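Botgate Help > Learning from demos > Evaluation

Policy drops success rate when I move the rack – is 99 demos just not enough?

Asked Jan 21, 2021

Trying to reproduce the Ostent result (action chunks, no force input) on a plate into dish rack task. One arm, parallel gripper, one blue plate, wooden peg rack on a white table. Fixed cameras only, nothing on the wrist.

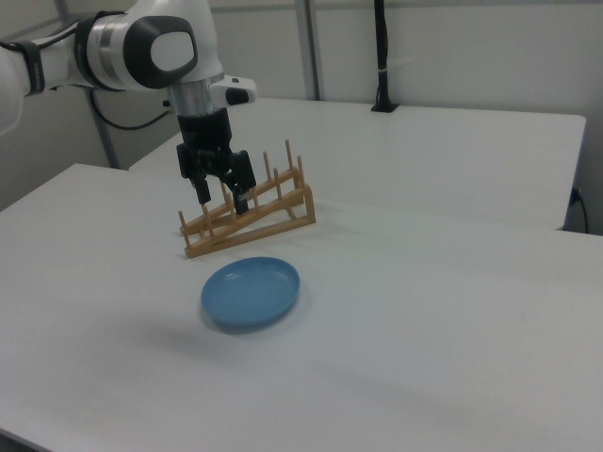
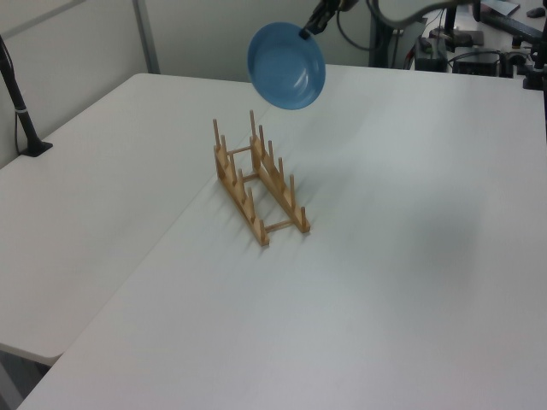

Trained on 99 teleop demos, 3640 steps, chunk length 3. Rack in its usual spot, fine. Rotate the rack a little and it goes for the old slot angle, hits a peg and stops. Loss looks great the whole time so no help there. More demos or is it somthing in the method?

Answer 1 (accepted)

Chunk length first. 3 is tiny, at most control rates you're basically predicting single steps. Try way longer.

Then the demos – was the rack in the same place for all of them? If yes the policy has no reason to look at it, it can get the whole path from the arm pose. Loss won't show you that. Re-record with the rack turned between episodes, keep the total the same and compare. Also hold out a few rack angles and only report those. The Ostent numbers are on held out poses, easy to miss, it's in the appendix.

Quick test: cover the rack in the input images at eval. If the arm does the same thing, there's your answer.

Answer 2

Had this on Virnari, same symptom. Random crops helped a bit, not alot. What fixed it was stopping at step 1415 instead of the last checkpoint. No idea why, might be luck

Answer 3

use Ryu, it has a pose estimator built in

Comment on answer 3: thats not what they asked, they want to reproduce a method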